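Put the Rubber Ducks Back on the Table

Peiyu Mao

Every few months someone asks me what small children should have on the table at the start of a play session, and I give the same answer. Four rubber ducks and a line of tape.
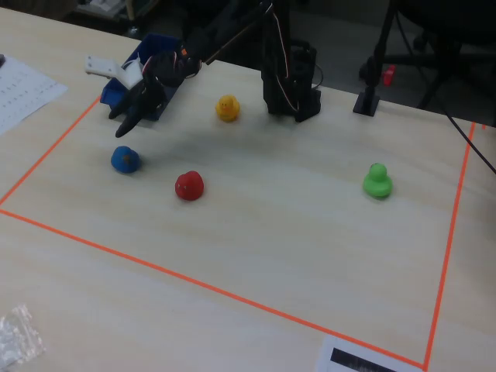
People expect a longer list than that. I ran the under-fives room at Flistside for a long stretch and I now spend most of my week visiting other rooms, so I know what is usually on the table. There is a sorting set with 90 pieces. There is a tray of colored sand, a wooden puzzle with two parts gone, three kinds of clay, and a laminated card explaining what the children are supposed to get out of it. The children come in, look at the whole lot for a few seconds and go to the window.

I think we put out too much. I have thought so since my second year in the job, and I would like to make the case for the duck in particular, since it is the toy I get argued with about.

A rubber duck does almost nothing. It doesn't stack well. It has no parts, no wheels and no lid. You can't finish it the way you finish a puzzle. For a certain kind of parent this is a defect, and I understand why. If you have paid for something you want to see it work. But a three-year-old given a duck has to decide what it is for, and that decision takes up a good part of a morning.

I have seen ducks used as customers in a shop, as medicine, and as a family that wasn't speaking to one of its members. One boy at Mernham kept a red one in his sleeve until lunch every day in May. He took it out to eat and then put it back. I asked him once if it was a pet and he said it was a fireman.

Single colors help. I prefer ducks that are one color all over to the kind with sunglasses, crowns, or a football shirt. A duck dressed as a pirate is a pirate and the child has to work around it. A green duck can be anyone. You also get the colors for free. You don't need a lesson on blue if there is a blue duck and somebody wants it.

Somebody always wants it. That brings me to the number. Four is a good number for two children and a tolerable number for three. With one duck you have a fight, and with 21 you have a pile. I have watched the pile happen. Bai, the center across town where I trained new staff for a year, had a tub of 98 bath toys that a family had donated when they moved, and the staff tipped the whole tub onto the carpet because it seemed generous. The children sat in it. They threw some of it. Not one child made up a story, as far as I could tell, and I was there both mornings. The next week we put out four and kept the tub in the closet, and by ten o'clock there was a hospital.

I don't claim this as research. It was one room and one tub. But I have repeated it in enough rooms since then that I would bet my own money on it, and I have never had a manager ask me to bring the tub back.

Now the tape. I get more questions about the tape than the ducks, mostly from people who think it looks strict. They see a line on a table and assume it is a rule, that children will be told off for crossing it. I have never told a child off for crossing it. The line is there so that the game has somewhere to be.

A bare tabletop is a big place if you are three. Things roll off it and wander to the other end, and then another child is using them for another purpose and there is shouting. Put down a large rectangle in tape and the space gets an inside and an outside. Children notice this without being told. Within a day or so the outside is the sea, or the parking lot, or where you go when you have been bad. Some of them carry a duck up to the edge and stop there, and talk about whether to go over. I could listen to that for an hour.

Orange is what I use because it shows on pale wood, and most of our tables are pale wood. White disappears. Blue painter's tape is fine if that is what you have. Thin is better than thick, since thick tape gives them an edge to pick at and once one child has started picking you have lost the line. It should come up cleanly if you don't leave it down over a long break. I left some down over a summer once and spent an afternoon with cooking oil and a plastic scraper, and there is still a mark on that table if you know where to look.

Spread the ducks out before the children come in. Don't line them up. A row of four ducks tells a child that somebody has already been here and had an idea, and the idea was a row. Set one well away from the others and it will be picked up first, nearly every time, and you will be told why it is alone. The reasons are worth hearing. It is late. It is the teacher. It doesn't like them.

There are objections, and the fair ones deserve an answer.

The first is that ducks are for babies. I hear this from parents of four-year-olds and never from the four-year-olds. Children of four will play with anything that lets them be in charge, and a duck does not argue. If a child really has moved on, you will know, and you can put out something else. It doesn't have to be ducks for ever.

The second is hygiene, and I take it seriously. Bath ducks with a hole in the bottom fill up with water, and what grows inside them is not pleasant. If the ducks are going to be table toys, keep them as table toys and don't let them near the sink. Buy the sealed kind if you can find them. We wipe ours down at the end of the day and throw out any that have been chewed through. They are cheap – that is one of the best things about them.

The third is that it looks bare. This is the one I have the least patience with, although I was guilty of it myself. When I started at Flistside I used to fill the table before open days because I was afraid the parents would think we had no money. We did not have much money, as it happened, but that wasn't the point. I was setting the table for adults. The children could have told me so if I'd asked them.

Equipment companies know this about us. I have a Godamen catalog on my desk as I write, and it is a handsome thing, and nearly every page shows a table with no room left on it for an elbow. There is a counting kit in there with 13 trays. I am sure it is well made. I would like to meet the person who gets all the trays back in the right order at half past five with their coat on.

Tidying up is part of this too. Four ducks go back in a bin in the time it takes to say so, and a child of two can do it and be proud of it. Nothing has to be sorted. When cleanup is short, children do it, and when it is long the adults do it, crossly, and the children learn that it is an adult's job. I've seen rooms where the staff gave up the last half hour of every day to picking up small parts. That is half an hour when they could have been sitting on the floor with someone.

I would ask anyone who runs a room, or just has a kitchen table and a child, to try it for a week. Clear everything off. Tape out a rectangle, bigger than you think you need. Put the ducks down, well apart, and then sit somewhere close by and keep your mouth shut, which I still find the hardest part. Don't ask what color it is. They will very likely ignore you for the first ten minutes, and on the first day they may ignore the ducks as well. Leave them out. Try again in the morning with the lonely one on the other side.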